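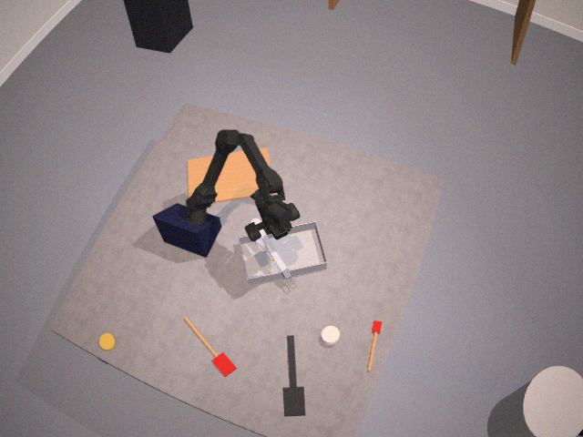

Wednesday, March 20, 2019

Long day on the kitchen cell. Up early, coffee, straight into the sim before email could get me. Still the tray reach. Arm goes out over the tray fine, elbow up high, gripper down over the far wall, and then the forearm joint starts complaining near its limit. Was like this all last week too.

Moved the base block 15 mm toward the tray. Better. Moved it back because then the board behind is too tight for the first link. Tried the tray instead - left it slightly crooked on purpose, the real one in Skallow never sits square either. That one stays crooked.

Gripper offsets were wrong AGAIN. Somebody's old file (mine, September). Fixed the tool frame, saved it under a new name, wrote the name on the whiteboard so I dont do this a third time.

The long thin thing in the tray is still the worst of the lot. Loops end hangs out over the front wall, and the white tip sits right up by the fingers. Contact solver hates thin stuff. Put friction up, put the step size down, ran a batch of 400 overnight settings in my lunch hour at half resolution. 213 ended with a grip I'd call ok. Not great. Friday it was 80 so fine, I'll take it.

Spatulas next. Red ones have the light handles, easy enough, but the dark one has that wide blade and I think its mass is set wrong, the weight is all in the handle. Didn't get to it. Also the mustard disc is too near the edge for my liking - check the reach there before Rüegg want thier demo.

Real arm: greased nothing, checked nothing, only wiped the fingers and looked at the cable where it rubs. Bit of wear on the sleeve. Farneo say new sleeves next week, they said that last week. Taped it. Brake test is due, do that first thing tomorow before anyone loads a program.

Home late. Soup. Rain on the walk from the bus, shoes soaked, put paper in them. Back hurts from the stool.

To do - brake test, dark spatula mass, backup, call Farneo.

Recent entries
Brillden controller, second try
Cable sleeve again
Tool frames, a mess
Day off, mostly
Moving the bench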